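Write the reset down before you write anything else

Most groups that collect hand-guided manipulation data have a rule book by now. I have read a fair number of them, and I have written two. They are nearly all strong on the same subjects: how to charge the batteries, how to calibrate the grippers, what to name the files, who signs off on an upload. They are nearly all weak on what happens between one recording and the next, when somebody puts the objects back and the next attempt begins.

I think that gap is where most of the bad data comes from, and I think it should be the first page of any standard we agree on.

The case that changed my mind was a table-clearing job at Seok. The task sheet ran to five pages. It told the operator to move the dishes from the table to a tray. It specified the grippers, the light level, the frame rate, and the longest a recording could run. On the subject of the starting layout it had one line, which said to vary the position of the objects naturally.

Nobody can follow that line. A person who has cleared the same dishes thirty times in a morning has stopped varying anything. The hands go back to the same spot because that is the spot where the last attempt worked. When we went through one batch of 56 recordings, the bowl had started within a hand's width of the same place in nearly all of them. The operators had done nothing wrong. They had been told to be natural, and putting a bowl back where it was is as natural as it gets.

The policy trained on that batch did very well on our table and poorly everywhere else. We spent most of July arguing about the model before anyone thought to look at the resets.

So here is the first rule I would put in a shared standard: every recording starts from a layout that somebody chose in advance, and the choice is written down. It can come from a printed card or from a script. It doesn't matter much which, as long as the operator isn't the one inventing it at the end of a long shift.
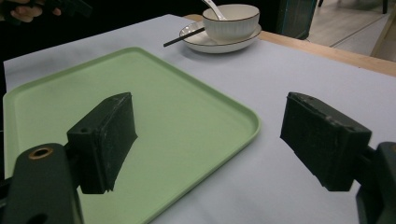
The second rule concerns the small items. In table work people write "bowl" on the layout card and leave it there. But a bowl may come with a saucer under it and a spoon in it, and a chopstick lying across the saucer with its thin end out over the table. Each of those changes the job. A spoon handle that sticks up is in the way of some grasps and fine for others. A chopstick can be picked up first, or carried along with the saucer and dropped halfway. If the card says only "bowl," two operators will set up two different tasks and the file names will say they are the same one.

I would ask for the card to list each loose item, say what it rests on, and give the direction any handle or long thin piece is pointing. That takes one more line of writing. People complain about it for a week and then stop.

The order of removal belongs on the same card. Some groups leave it open on purpose, and I have no quarrel with that if they mean it. What I object to is leaving it open by accident. If the order is free, say that it is free. A reader two years from now should be able to tell the difference between a decision and an omission.

The third rule is about the surface. Cloth on a table moves. After enough resets it has shifted, or it has a fold in it that wasn't there at the start, and the tray sits at a new angle. Tullov, where I worked before Seok, dealt with this by putting tape marks under the cloth and checking them at every break. Surkel took the other road and let the surface drift, but took a still of the table before each recording so the drift was at least on file. Either is fine. Having no policy at all is the common choice, and it's the one I would rule out.

Then there are the finger pads. Textured pads wear, and worn pads change how hard a person squeezes and how much slip shows up in the recording. Most rule books I have seen say to replace pads "as needed." Needed by whom? An operator paid by the finished recording is not going to stop and swap pads when the old ones still more or less hold a spoon. Pick a number of recordings, or a number of hours, and change the pads then. Log the change. If the number turns out too low, you have wasted a little foam.

There are two serious objections to all this, and I have heard both of them often.

The first is that tight rules make stiff data. Real kitchens are messy, the argument goes, and a standard that fixes every starting layout will teach a robot to expect neatness. I take the point about mess. But a rule that the layout must be chosen and recorded says nothing about how tidy it has to be. You can write a card that puts the tray at a slant and leaves a chopstick hanging off a saucer. You will get more mess that way than you will from a tired person resetting by habit, and you will know what kind of mess you got.

The second objection is cost. Reading a card before each attempt slows people down. At Seok it cost us 30 seconds a reset when we started, and less once people were used to the cards. That is real money over a long project. All I can say is that we had already paid for the other way of doing it. We threw out two full batches from the table-clearing job, and the hours in those batches were far more than the cards ever took.

There is a weaker objection that comes up too, which is that standards should wait until the field settles down. I don't find it convincing. The hardware will keep changing and so will the training methods, but somebody will still be putting dishes back on a table between attempts. That part of the work has looked the same in every lab I have been in.

The draft now being passed around under the name Eruseck has a good section on consent and a good section on file formats. Its section on resets is one paragraph long, and the paragraph says that sites should "follow local practice." I would like to see that replaced before the draft goes any further. Local practice is what we had at Seok. It was a bowl in the same place, over and over, and a task sheet that said everything was in order.

If the authors only have room for one change, I would take the written layout card and let the pads and the cloth wait for the next version.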